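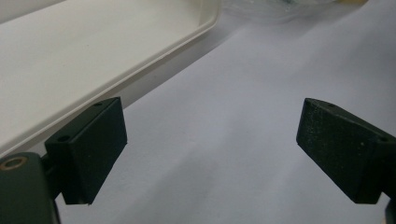
Home Tickets Knowledge Base Log out

Ticket 1459 – Carer award nomination form not saving
Reported by: Ramiro Pastor, Villalobos Family Support
Status: Open

Form rejects the "Reason for nomination" field when the text runs past 200 characters. No error shown, page reloads blank. 18 nominations affected since September.
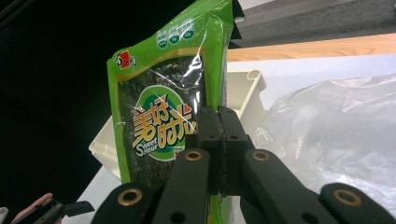
3 November 2020 – Reproduced on Trimgate test site. Field limit raised to match the printed form. Parents already affected will need to resubmit – drafts were not stored.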